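Search this blog
Type and hit enter

Can it do the laundry yet?

My brother-in-law Aravind Naidu has been telling me since about the time I bought my dryer that I will never have to buy another one, because by then a machine will be doing the whole job, start to finish. He sends me clips. I send back a picture of my laundry chair. We are both getting tired of it, so I decided to write down what I think in one place and then just send him the link. 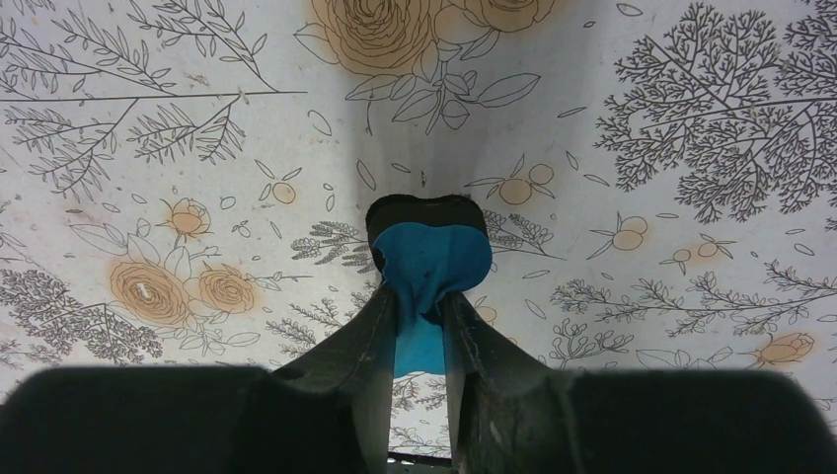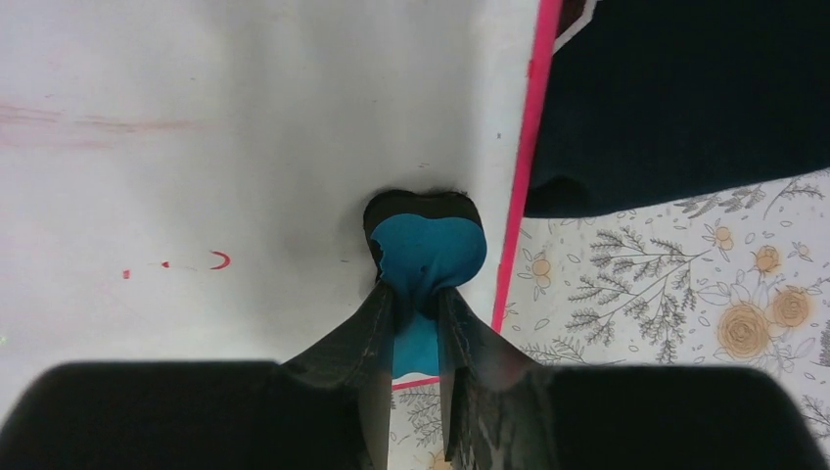
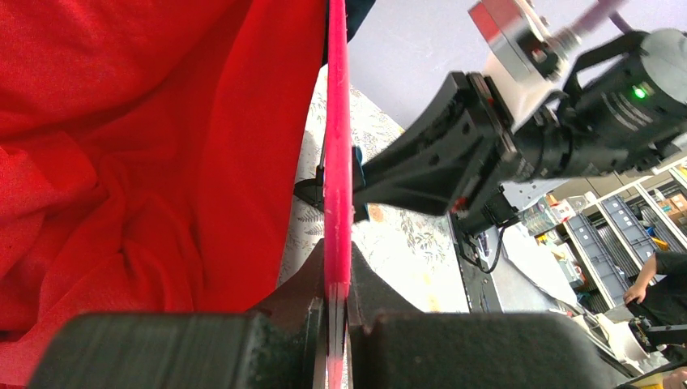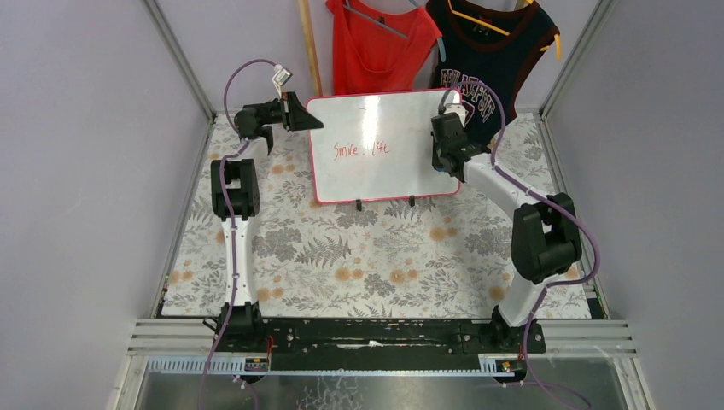 Same flowered tablecloth in all of them. The last one shows the whole table, with both arms.

I like these better than the clips, and I'll tell you why. The clips have a sunny kitchen and piano music. These have a scuffed black rail, wires everywhere and a shelf of storage bins in the background. It looks like a place where people are working on something that isn't finished, and that is my whole argument with Aravind. It isn't finished.

Take the blue cloth. Two stiff fingers have it by the middle, bunched up, and there's a bit of black along the top. Fine. That is a grip. I can get my toddler to grip a cloth. The trouble with fabric starts after that, when you want it flat, or folded, or with the damp side facing in, and it has gone into a shape it has never been in before and never will be again. A mug is the same mug every time you pick it up. A T-shirt isn't.

In the second one the cloth is on a white board, and there are some faint red marks on it. The last one has a whiteboard that says "Smile life" in red marker. I take it that wiping is somewhere on the list of chores. All right, wiping is a good one to try. It's forgiving. But ask anyone who has cleaned a classroom whether the wiping was the hard part. You have to see that the smear is still there, decide whether it matters, press harder, turn the cloth over to a clean side, and know that the marker somebody used was the permanent kind. I would love to see a machine turn the cloth over on its own.

Then there are the two tops on hangers behind the board. Hanging up a sleeveless top is something I do while talking on the phone. I slide one strap on, then the other, and if it slips off I catch it with my hip. I tried last night to do it using only a thumb and one finger on each hand, to be fair to the robots. It took me 3 tries, and I have skin, which can feel a thing slipping. My daughter timed it at 20 seconds for the good one. I stopped there because dinner was burning.

Now, Giang Triệu, who used to share an office with me at Dumov and knows more about this than I do, thinks I'm being unfair. Her point is that arms like these don't need to be good at laundry in my house. They need to be good at one dull job on one table in a shop, with the same light all day and the same cloth. The hotel laundry she deals with goes through 700 towels on a busy day, and a towel is a rectangle. She may be right about that. I'd still like to know who unjams it, and what that person gets paid.

What I won't accept is the jump from the towel to my chair. On the chair this morning: one fitted sheet, almost certainly a sock inside it, a bra, a sweater that says dry clean and doesn't mean it, and a swimsuit from August. When somebody films a machine dealing with that, in one take, with no cuts and no piano, I'll pay Aravind the 300 dollars we bet at Thanksgiving. He has until my dryer dies. It's making a noise already, so he may want to hurry.

I'll do dishes in another post. I have opinions about forks.

Last updated: August
Contact | Copyright, all text by the author, please ask before reposting | Back to top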